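Our Jorkley project began with a very ordinary nuisance, the drawer of mixed fixings at the back of the Utbridge workshop, which all of us had rummaged through at one time or another. Mafalda Aguiar and Haoran Ding tipped it out in October and sorted 488 pieces over several long afternoons (with a good deal of tea!), and 409 of them went back into trays we had labelled ourselves. Folke Moen was very patient with our handwriting.

We were fondest of the washers, I must say. They look so much alike until you lay them flat on a plain white table, and then you begin to notice the rims and the edges, and a small job easily stretches to 40 minutes.

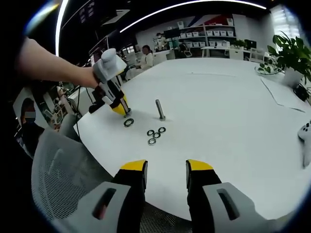 Second-Year Projects: Sorting and Storage

The washers with a black ring and a silvery inner edge now have a tray to themselves, and we like to stand a hex bolt on its head beside them while we work.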